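Bekton Press Opens Reader Review Program for Backlist Titles

NALLAU, January – Bekton Press, an independent publisher of fiction and narrative nonfiction, today announced the launch of Second Shelf, a program that places older titles in the hands of book bloggers, library reading groups and independent reviewers. The program opens with 207 titles from the Bekton backlist, all of them published at least 2 years ago and all currently in print.

Under the program, approved reviewers may request printed copies or digital files of any title on the list at no charge. Reviewers are free to publish their opinions wherever they choose, favorable or unfavorable, and are not required to submit reviews to Bekton before posting. The company asks only that each review state that the copy was provided by the publisher.

"Most of the attention a book receives comes in the first few weeks after it goes on sale," said Malathi Rajan, Director of Reader Programs at Bekton Press. "Many of our authors have written books that deserve a second reading public. Bloggers have told us for years that they would like to write about these titles and have had trouble getting copies. We have set aside 1,000 printed copies for the first year, and we expect to use all of them."

The opening list includes the complete Štefanec mysteries, a six-volume series set in a river port between the wars, along with the family saga The Graretti Letters, which has been out of general publicity since its paperback release. Short story collections, travel writing and a number of works in translation are also included. A full catalog, sorted by subject and year of first publication, is available through the Bekton website.

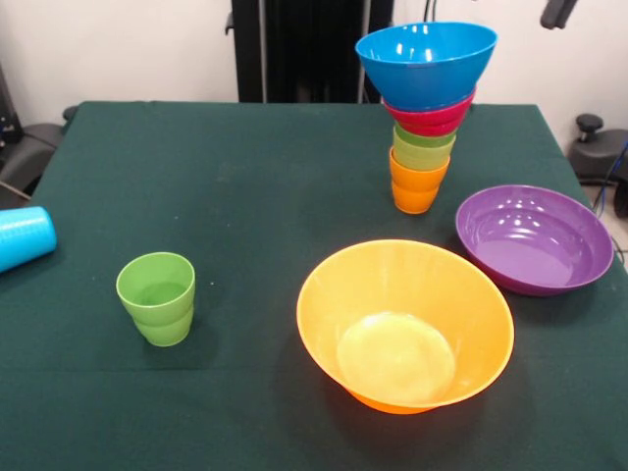
Bowls and cups stacked on a green tablecloth.

Reviewers who wish to take part must complete a short application that asks for the address of a blog, newsletter or other public review outlet. There is no minimum audience size. Reading groups may apply under the name of a library or bookstore and may request up to 24 copies of a single title. Applications will be answered by email, and printed copies will be mailed from the company's warehouse in Nallau.

Bekton has also published a reviewer policy in connection with the program. The policy states that reviewers' mailing addresses, legal names and telephone numbers will be used for shipping only and will not be given to authors, agents or outside publicity firms. Reviewers who write under a pen name may continue to do so in all dealings with the company. Authors published by Bekton have received a copy of the policy and have been asked to send any concerns about a review to their editor.

"A reviewer should be able to dislike a book in public and hear nothing further about it from us," Rajan said. "We have put that in writing so that both sides know where they stand."

New titles will be added to Second Shelf each spring and fall. Bekton will continue to operate its existing advance copy program for forthcoming books, and reviewers may belong to both.

About Bekton Press
Bekton Press publishes fiction, narrative nonfiction and literature in translation for general readers. The company is based in Nallau and is independently owned.

Media and reviewer inquiries may be directed to the Office of Reader Programs, Bekton Press, Nallau.

Comments (4)

pagesandporridge
Applied this morning. The form took five minutes. I have been looking for the third Štefanec book since my copy went missing in a move, so fingers crossed it isn't the first one to run out.

Dot L.
Does the digital file work on older e-readers? Mine only takes one format and the catalog page doesn't say.

inkwell_reader
Glad to see the part about addresses. I stopped requesting print copies anywhere last year. Might start again.

Marlow Reads
Our group did The Graretti Letters when it was new and we argued about the ending for two meetings. Would happily do it again with the newer members.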